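Ticket: Rim height wrong on clear vessels when something is standing in them
Component: Zedine rim estimator, wrist camera input
Site: Odstead, bench cell
Priority: normal
Status: open, waiting on reporter

Summary

We are trying to reproduce the published result for rim-first grasping of clear containers and we are well short of it. The method note that ships with Zedine reports 20 good grasps in a run of 30. Our run of the same length, same task definition, gave 8. The failures are mostly one kind: the arm stops too high and the fingers close above the rim or just catch it. Empty vessels are mostly fine. The trouble starts when a thin red item is standing in the vessel.

What we are running

Zedine estimator at the default settings, fed by the wrist camera only. The fixed camera is recorded but the estimator does not use it. Arm control and gripper are unchanged since the last site visit. Scoring follows the Halvorsen protocol: a grasp counts if the vessel is lifted clear of the table, held, and set back down upright. A vessel that tips or slides is a fail even if the fingers end up around it. Target vessel stands out on the black table, other glassware stays in the white bins by the wall and is not touched during a trial.

The policy gets a coarse position first, moves in, then asks the estimator for a rim ellipse and a rim height. The ellipse looks good in nearly all of our logs. It is the height that moves around.

What we tried

Recalibrated the wrist camera against the gripper. The residual was small before and small after. No change in grasp results.

Turned the overhead light down. Fewer highlights on the glass, but the ellipse fit got worse and the height did not get better. Put the light back.

Ran with nothing standing in the vessel. Height is stable from the first estimate to the last and the fingers go where they should. We did not score this as a full run, so please do not read a success rate into it.

Put the item back in. Height jumps up by almost 7 mm at some point during the approach and stays there. When the item leans the other way the jump is still upward, so I do not think it is a plain left/right calibration error.

Swapped in the older weights from May. Same behavior, a little noisier.

Checked timestamps between the arm pose and the wrist stream. They line up at the start of a trial. I have not checked whether they still line up while the arm is moving fast.

My guess is that the estimator takes the point where the red item crosses the far rim and treats it as part of the rim contour. The item is the only strong color down there and the glass edge is faint. If a few contour points slide up the item, the height would come out too high, and the ellipse could still look fine in the overlay. 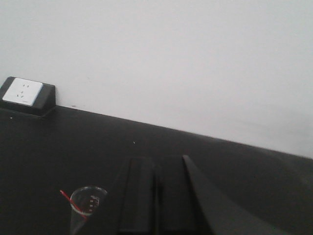
Wrist view, fingers close together.
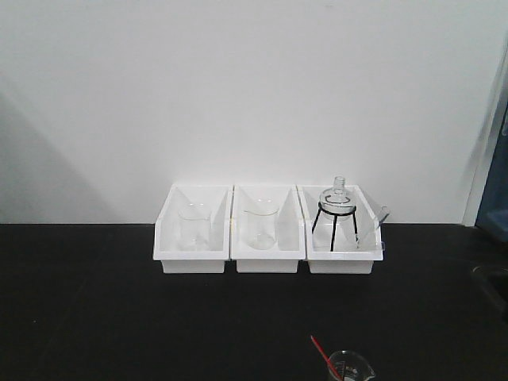

Fixed view, bins at the back.

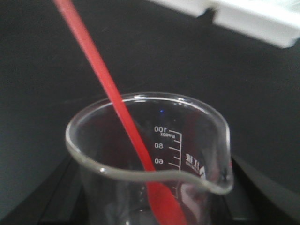
Wrist view over the rim. The graduation print reads backward through the glass.

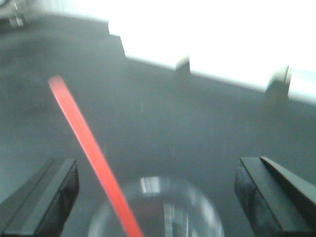 Wrist view, fingers apart.

Reply from Zedine support:

Thanks for the log. We think your guess is partly right. The contour step does weight strong color edges more than weak ones, and a thin object crossing the far rim can pull points off the glass. We have seen it with stirrers. It should not hold the error once the approach continues, though, because the height is refit at every step and the crossing point shifts as the camera moves. A jump that stays put sounds more like the temporal filter locking on to a bad value.

Please do the following and attach the output.

First, set the filter to off and repeat a short run with the item in the vessel. If the height is noisy but centered on the right value, the filter is the cause.

Second, turn on the contour dump and look at the points near the crossing. They are written in approach order. We want to know if they climb the item or stay on the glass.

Third, check which print setting you have. The method assumes a plain wall on the vessel. Graduation marks seen through the near side can be taken for a second edge, and there is a mask for that. It is off by default and it was on for the published run. The note does not say so and we will correct it.

On the comparison itself: the published run used vessels with nothing in them. If your 30 were all done with an item standing inside, the two numbers measure different tasks. We would report them separately.

Reporter:

Filter off is done. Height is noisy, and it no longer sticks. It does still spike upward when the crossing comes near the middle of the view, then drops back. So it looks like both things at once, bad points going in and the filter keeping them.

Contour dump agrees. A short string of points leaves the glass at the crossing and follows the red edge up. They get a high confidence score, higher than the real rim points next to them.

Print mask was off here. I have turned it on but have not run with it yet. I would like to change one thing at a time, so the next run is mask on, filter still off, item in the vessel. After that a full empty-vessel run under the Halvorsen scoring, to have something that compares with the note.

One question. Is there a way to cap the confidence of points by color, or do we have to retrain? Vovimico has the arm booked after us and I would like to know before we give up the slot.

Zedine support:

There is a per-channel weight in the contour config. Lower the red weight and leave the other two alone. No retraining needed for a test. Keep the old config file, and send both dumps when you have them.

Status changed: waiting on reporter. Next update due after the mask run.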